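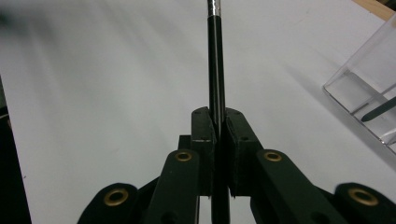 The pen, silver end up

Filed under: Home & Desk > Pens, Pencils & Small Storage

Clear divided desk box: stand pens up or lay them flat?

Posted by Feven Mamo, 2023-08-20

I have cleared off my work table and I'm trying to keep it that way. Everything that used to sit in a mug is going into a clear plastic box with compartments. The box has no lid and I would like it to stay at the back of the table where I can reach it.

My problem is the pens. I have 11 of them, mostly slim black ones. If I stand them upright they lean over and cross each other, and the taller ones tip out when I pull the box forward. If I lay them down they take up the whole table again, which is what I was trying to stop. I also don't know which end should be up. Half of mine are ballpoints and the rest are gel pens, and two of the gel pens have started to skip.

The white surface marks easily too. I got ink on it in the first week and it took a while to come off. 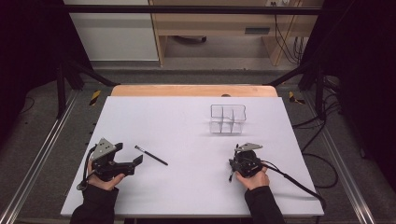 White board, one pen, and the box with nothing in it yet

Should I keep this box or get something taller? I would like to keep it if there is a way. I don't need all the pens within reach every day.

Leif Sjöberg

Keep the box. Measure the inside height of a compartment first, then measure your pens. If the wall comes up to at least half the length of the pen, it will stand well enough. If it's less than that, the pen will tip sooner or later, and more so when the compartment is wide.

For wide compartments, put more pens in each one or fill the space. I cut a strip of packing foam and pushed it down one side. A folded piece of card works too but it goes soft after a few months. Put the heavy things, like a stapler or a roll of tape, in the back compartments so the box doesn't slide when you reach for something. Small rubber feet from the hardware store also help. Mine came off a cutting board.

As for which end goes up, I keep ballpoints either way and have not seen a difference. Gel pens I store tip down with the cap on, or flat in a drawer. If one is already skipping, scribble on scrap paper for a minute before you give up on it. Sometimes there's just a bit of air or dried ink at the tip. Retractable ones should be clicked shut before they go in, or you get ink on the bottom of the box.

I would also go through the pens. Two at the table and the others in a drawer has been enough for me.

Siiri Niskanen

get a mug

Hanne Hämäläinen

I agree with most of what Leif wrote. One thing to add about the white surface – wipe ink off the same day if you can. Rubbing alcohol on a cotton pad takes off most pen ink, but try it on a corner first because it can dull some finishes. Wipe again with plain water after.

I keep a sheet of scrap paper under whatever I'm writing on and swap it when it gets dirty. It has saved me a lot of scrubbing.

If the pens still lean, turn the box so the narrow compartments face you and use only those for pens. Clips, erasers and leads can go in the wide ones. And if you do end up buying a taller holder, the box is still good for a drawer. I moved mine into one last October and it holds batteries and spare keys now.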